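家务实验室双臂单元的安装、日常维护和一次线缆故障的修理
课程项目报告
作者:Jouko Pelkonen
提交日期:2025年8月15日

一、项目的范围

我在Hindinwood的家务实验室做了这个课程项目。实验室在101房间,里面有一个普通的厨房区,烘干机放在洗衣机的上面。机器前面是我们的双臂单元,大家叫它Arkoven。它的任务是在桶和烘干机的滚筒之间搬运衣物。控制程序由另一组同学负责,我的工作是硬件:单元怎样摆放,怎样接线,怎样检查,坏了怎样修。

我一月开始这个工作的时候,单元已经可以动,但是没有书面的维护方法。每个使用的人有自己的习惯。有人先上电再摆桶,有人先摆桶再上电。有人看见线缆绷紧就用手拉一下,然后继续。所以同一个故障会出现好几次,记录里却只有一句“重启后正常”。本报告的目的是把我使用的方法写清楚,让下一个学生不需要从头猜。

中文不是我的母语,有些零件的名称我可能用得不够标准。我尽量在第一次出现的时候解释我指的是什么。

二、单元的组成

单元有左右两条手臂。从单元自己的方向看,左臂靠近桶的一边,右臂靠近滚筒的一边,不过两条手臂都可以参加抓取。手臂末端有夹爪,夹爪后面是一个方形的腕部模块,线缆的插头也在这个位置。线缆从腕部出来,先形成一个弯,再沿着手臂向下走。这个弯在本报告里叫“余量弯”,后面会多次提到。

相机装在单元的头部,向下看工作区。桶、滚筒的开口和两个夹爪应该同时在相机的视野里。这个要求听起来简单,可是烘干机的门打开以后很占地方,门上的玻璃又会反光,把厨房台面上的东西也显示在图像里。控制组的同学告诉我,反光有时会影响分割的结果。我没有改门,只是把门的打开角度固定下来,使反光每次都在差不多的位置。

控制柜在单元的后面,离墙要留一只手的宽度。柜里有两个驱动电源,一个交换机,还有一排端子。端子上的标签原来是手写的,我用打印标签换掉了。

三、摆放和对位

摆放的顺序很重要。我建议按下面的顺序做,并且中间不要上电。

先把底座推到地面的标记上,锁住脚轮。地面的标记是胶带,时间长了会移动,所以胶带的角还要和柜门的缝对齐。如果胶带翘起来,应该换新的,不要只是压一压。

然后打开烘干机的门,开到头。门如果只开一半,左臂抬高时会靠近门圈。以前的一次轻微碰撞就是这样发生的,门没有坏,左腕外壳上留下了一条划痕。

第三步是放凳子和桶。凳子的位置也有标记。桶的提手要放下来,倒向单元这一边的外侧。提手竖着的时候,夹爪有可能勾住它。桶口的高度改变以后必须重新示教,所以不要随便换别的桶或别的凳子。

最后整理洗衣机和烘干机前面的覆盖物,让它贴着机身垂下去,不要鼓到滚筒开口的前面。

对位用的是一块标定板,放在滚筒开口的下沿。头部相机拍到标定板以后,程序会给出底座的偏差。偏差在4毫米以内,就可以直接使用原来的示教点;大于这个数,要把底座重新推一次。我不建议用软件去补偿很大的偏差,这样做以后手臂到滚筒深处时姿态会变得奇怪,肘部容易碰到门。

四、线缆的走法

在这个项目里,线缆花了我最多的时间。

手臂出厂的时候,说明书只画了手臂伸直的状态。我们的任务需要腕部经常转动:夹住衣服时腕部朝下,送进滚筒时腕部要朝前,放开时又要转一点,让布料滑下来。每一次转动都会改变余量弯的形状。弯太小,插头受力;弯太大,线会挂在夹爪或者衣物上。

我的做法是,先把手臂手动移动到三个姿态:夹爪在桶口上方,夹爪在滚筒开口处,夹爪在滚筒最深的示教点。在每个姿态停下,看余量弯。最深的那个点决定弯的最小长度,桶口上方的那个点决定最大长度。两个要求有时互相矛盾,这时我优先保护插头,再用一个软的扎带把多余的线靠在前臂上。扎带不能拉紧,线在扎带里面应该可以滑动。

固定点不要放在关节的黑色环上。那里是转动的部分,扎带会慢慢走位。我第一次就放错了,过了几天才发现。
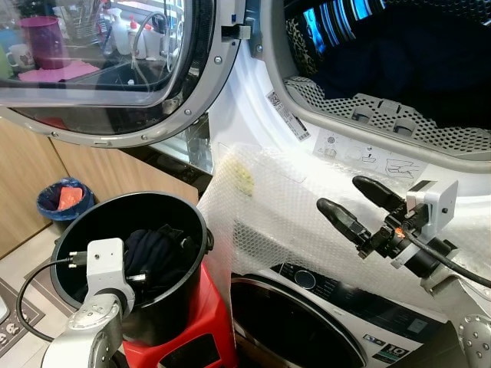
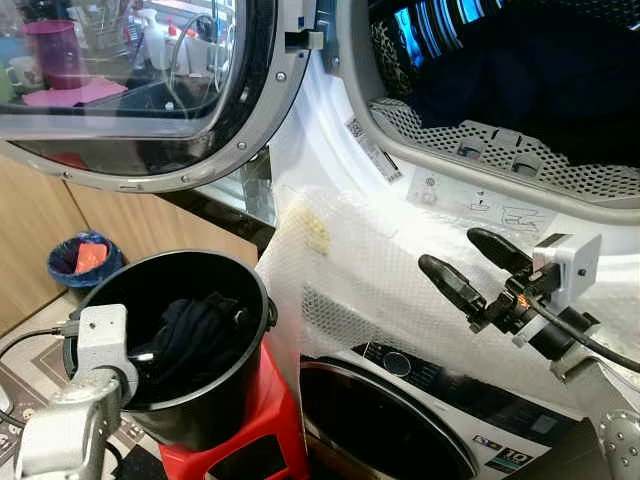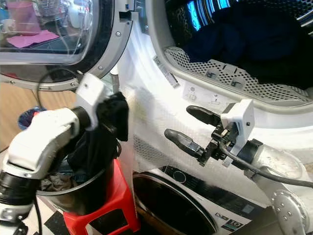
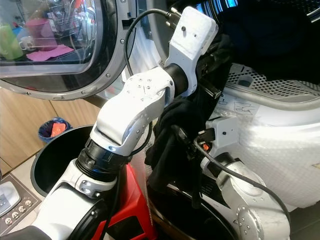
图1至图4 双臂单元在打开的机门前,黑色的桶在近处。

五、每天的检查

检查分为上电前和上电后两个部分。熟练以后,喝一杯咖啡的时间就够了。

上电前:
用手指摸两个腕部的插头,插头应该到底,不能晃动。
看线缆的外皮,特别是靠近余量弯的一段,有没有发白或者压痕。
看右夹爪两根手指的表面,有没有线头和绒毛。有的话用干布擦,不用酒精。
检查滚筒下沿的滤网,绒毛多就清理。这是烘干机的维护,但是绒毛也会飞到夹爪的机构里。
确认凳子和桶在标记上,门开到头。

上电后:
等两条手臂都报告就绪,再松开急停。
让夹爪空着开合几次,听声音。正常的声音很均匀,如果有“咔”的一声,先不要运行任务。
慢速走一遍示教点,人站在急停的旁边。
看头部相机的图像,两个夹爪都要能看清楚。镜头脏的时候,深色的衣物会变成一片黑,看不出褶皱。

关于深色衣物,我想多说几句。我们用的衣物很多是深蓝色和黑色,放在黑色的桶里,对相机是困难的情况。控制组希望保留这种困难,所以我没有换桶,只调整了房间的灯。灯的开关位置我贴了标签,请使用的人不要改变。拉上窗帘与否也有影响,不过影响比灯小。

六、右腕断线故障

故障的现象
右臂在运行中偶尔停止,屏幕显示夹爪通信丢失。重新上电以后一切正常,可以继续运行很久。这种故障最难处理,去找它的时候它不出现。

日志的整理
我先读了以前的日志。从记录看,这个错误在148次运行中出现得不规律,有时连续两次,有时一整天没有。我原来怀疑电源,于是在端子上测了电压,停机和运行时都没有异常。后来我把错误的时间和手臂的关节角度放在一起看,才发现大部分错误发生在右腕向外转的时候,而且都接近同一个角度。

这个发现使我把注意力放到线缆上。我应该更早做这一步,在电源上我浪费了将近一个星期。

检查
断电,锁住手臂,把右腕转到那个角度。在这个姿态下余量弯几乎消失,线缆从插头出来以后马上向侧面弯。我用万用表的通断档夹住插头两端,慢慢弯线,其中一根信号线的读数会跳。剥开外皮以后,可以看见这根线的铜丝断了一部分,没有完全断开。

供应商Kisdale提供的资料里写了线缆的最小弯曲半径。我们的弯明显小于这个值。所以我认为线缆的质量没有问题,问题是走法。

修理
旧线没有焊接,整根换新的。焊接的地方会变硬,旁边很快又会断,这是指导老师Sheehan博士的意见,我同意。换线的步骤如下。

关掉控制柜的总开关,挂上牌子,等驱动器的灯全部熄灭。
拍下旧线的走法,在每个固定点贴小纸条并写编号。
拆腕部插头的锁紧螺丝。螺丝很小,下面放一个磁盘,不要让它掉进滚筒或者桶里。
从控制柜一侧把旧线抽出来,同时用细绳把新线带过去。新线不能扭,线上的印字应该一直朝同一个方向。
先接腕部,再接控制柜。接好以后再测一次通断,测的时候把腕部转到所有极限角度。
按照第四节的方法重新做余量弯,最后才固定扎带。

我在第一次换线时把最后两步的顺序弄反了,先固定了扎带,结果余量弯又太短,只好全部拆开重做。重做花的时间比换线本身还长。

七、换线后的试验

换线以后,我写了一个只转腕部的小程序,让右腕在两个极限角度之间来回运动,不抓衣物。程序运行了超过2000个来回,通信错误没有再出现。之后单元回到正常的任务,由控制组使用,到写报告的时候他们没有报告同样的错误。

我要说明这个试验的限制。腕部来回转动和真正的任务不一样。真正的任务里,衣物有重量,湿的衣物更重,手臂会有小的振动,线缆也可能碰到布料。试验只能说明在这个运动下新线是可靠的,不能说明它可以用几年。另外,左腕的线我没有换,只是检查了外皮和通断。左臂的姿态变化比右臂小,我估计它会晚一些出现问题,但这是我的估计,没有数据。

八、夹爪手指的保养

右夹爪的手指表面会慢慢变滑。我没有找到简单的测量方法,现在用一块固定的棉布来判断:夹住棉布,用弹簧秤向下拉,记录棉布滑出时的读数。读数比新手指低很多,就更换。更换时两根一起换,只换一根会使两边的摩擦不同,布料总是往一边偏。

手指底部的机构里容易积绒毛。我用小刷子从内向外刷,不用压缩空气,它会把绒毛吹到更深的地方。刷完以后做一次夹爪的回零。忘记回零的时候,夹爪会以为自己已经合上,其实还有一条缝,薄的衣服会从缝里滑走。

九、还没有解决的问题

机门没有锁定装置。它开到头以后只靠自己的摩擦停在那里,如果手臂或者人轻轻碰到,角度就变了。我画了一个小支架的草图,还没有做。支架不能挡住相机看滚筒的方向,这一点比我开始想的困难。

地面的标记还是胶带。我问过能不能在地上钻孔装定位销,房间的管理方没有同意。也许可以在柜子的底边装一个挡块。

日志里的错误信息太短,没有关节角度,我每次要从另外一个文件里去找。控制组答应在下一个版本里把两个文件合在一起。

备件方面,柜子里现在有一根右腕的新线和一副手指。左腕的线已经向Kisdale订购,到货以后请放在同一个抽屉,并在维护本上写下到货的日期。维护本挂在控制柜门的内侧,换线时的照片和固定点的编号也夹在里面。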